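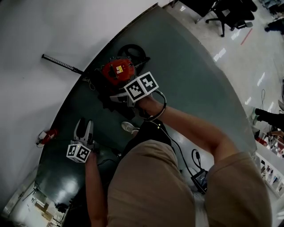

Plolport Opens Early Voting Monday With 69 Names on the Ballot

Early voting for the Plolport city council starts Monday at 8 a.m., and what a ballot it is! A full 69 candidates are running across four wards, the longest list the city has ever sent to the printer, and for the first time every seat on the council is up at once.

The whole-council election comes out of the charter change voters passed last year, which ended the old system of staggered terms and citywide seats. From now on each ward picks its own members. If you live in Iordache Hill, you vote for Iordache Hill candidates only, and the same goes for Harbor, Mill Flats and Stosard Road. The mayor's office isn't on this ballot. That race comes up with the statewide election, as before.

People who have followed city politics for years will remember council elections where half the seats had one name next to them and the other half had an incumbent and a hopeful. This time every single seat is contested. Harbor has the longest list, and it takes up both columns of the page. Mill Flats, which used to complain (with good reason) that it went whole terms without anybody from the neighborhood on the council, has bakers, bus drivers, a retired school principal and two people who live on the same block running against each other. Yard signs are out on streets that never had them before. It has been a lively few weeks.

Where and when to vote early

Early voting sites will be open in each ward through the Saturday before election day. The sites are the Harbor branch library, the Mill Flats recreation center, the old fire hall on Iordache Hill, and the Stosard Road elementary school gym. Doors open at 8 a.m. and close at 6 p.m., with a later closing of 8 p.m. on the final Thursday.

You can use any of the sites for early voting, even one outside your ward. The poll worker will look up your address and print the right ballot for you on the spot. On election day itself that changes, and you have to go to your own assigned polling place. The city clerk's office asks people to check the card that came in the mail, especially anyone in the blocks between Mill Flats and Harbor, where the line was redrawn and plenty of long-time voters have a new location. Folks on the north side of Canal Street are now in Harbor. Folks on the south side stay in Mill Flats. The apartments at the corner of Canal and Second are in Harbor too, whichever side your door is on.

Lost the card? The clerk's office can look it up by phone or at the front counter in City Hall, and the lookup page on the city website has been updated with the new lines. Type in the street number without the apartment number or it won't find you.

Marking the ballot

The number of council members each ward elects is printed at the top of its ballot, and you may mark up to that many names. You can mark fewer. If you mark too many, the scanner will beep and hand the ballot back, and you can ask for a fresh one and start over. Mail ballots don't get that second look, so anyone voting at home should read the line at the top before picking up a pen.

Candidates are listed in an order drawn by lot, and the order rotates from one batch of ballots to the next. The ballot your neighbor gets may not start with the same name yours does. Both are correct. The clerk's office had a number of calls about this after the sample ballots went out, and wants everyone to know nothing was misprinted.

There are no party labels. Council races in Plolport have always been nonpartisan and the charter change kept it that way.

Sample ballots for all four wards are posted at the libraries and at City Hall. Large-print copies are at the counter, and each early voting site will have an audio ballot machine with headphones for voters who prefer to listen to the choices.

A great turnout for poll worker training

Here is a piece of news that deserves more attention than it has gotten. The city needed 300 poll workers to run this election and it has them, every one, trained and assigned. Last time around the call for workers was still going out the week before the vote, and two polling places had to share a supervisor who drove back and forth between them. This year the evening classes filled up so quickly that the clerk's office added Saturday mornings.

The high schools had a big hand in it. Students who are old enough under state rules can work a polling place with a parent's signature, and they get paid the same as everybody else. The class from the Stosard Road side was especially large, and a good number of them asked to be placed at the check-in tables, where the new electronic poll books are. The poll books replace the big paper binders, so there will be no more A-to-K line and L-to-Z line. Any voter can walk up to any open table.

Campaigning near the polls

Campaign signs, buttons, shirts and handouts have to stay at least 100 feet from the door of any voting site. The distance will be marked on the sidewalk in chalk and with a cone at the curb. With so many campaigns going, the clerk's office sat down with the candidates to walk through the rule and says the talks went well. Voters wearing a campaign shirt will be asked to cover it or turn it inside out before going in.

At the recreation center, the marked line runs across the parking lot, and campaigns have agreed to set up on the grass by the tennis courts so that cars can come and go. At the fire hall there is very little room on the uphill side. Expect most of the tables and signs to be down by the bus stop.

Rides and buses

City buses will be free all day on election day. The Harbor loop and the Iordache Hill line both stop right at polling places, and the Stosard Road bus, which normally skips the school outside class hours, will pull into the school driveway on every run from 7 a.m. until the polls close. Riders don't need to show anything to the driver.

Voters who can't manage the bus can call the senior center to book a ride, whatever their age. Bookings should be made the day before. Curbside voting is available at every site too: park in the marked spot, press the buzzer on the post, and two poll workers will bring a ballot out to the car.

Last forums before the vote

Every ward has held at least one candidate forum already, and the rooms have been packed. The Mill Flats evening ran so long that the school had to turn the hallway lights back on for people leaving. Flooding on the lower streets, the price of garbage pickup, and what to do with the empty cannery have come up in all of them, and on the cannery in particular there's a real range of ideas, from housing to an indoor market to a ferry terminal.

The Harbor forum will be held over two evenings this week in the library's main room, with half the candidates on each night. Questions can be dropped in the box by the front desk until noon on the day. Iordache Hill will hold a second forum at the fire hall before early voting moves in and takes over the space. Both will be recorded and put up on the city's channel by the next morning, with captions in English and Spanish.

Pakanham is watching

Across the river, Pakanham has been paying close attention. Its own charter group is looking at wards for the first time, and a delegation from the city will spend election day in Plolport to see how the check-in tables and the ward ballots work in practice. Pakanham still elects its whole council citywide, and a question about changing that could go to voters there as early as next year. It's pretty exciting to think that a change that started with petitions outside the Plolport supermarkets might spread to the next city over.

Results

Polls close at 8 p.m. on election day. Early and mail ballots that have already arrived will be reported first, soon after closing, and the polling place totals will follow by ward as the memory cards reach City Hall. Iordache Hill usually comes in first, being closest, and Stosard Road last. Mail ballots postmarked by election day still count if they show up within the week, and with this many candidates some of the final seats could well come down to them.

The count is open to the public from the balcony of the council chamber. Totals will be read out at the front and posted online as each ward comes in, and the coffee cart in the lobby is staying open late.

Anyone not yet registered can still do it in person at an early voting site and vote on the same visit. Bring a photo ID and something with your current address on it, such as a utility bill, a lease or a pay stub. Same-day registration isn't offered on election day itself, so the last chance is the final Saturday of early voting, by 6 p.m.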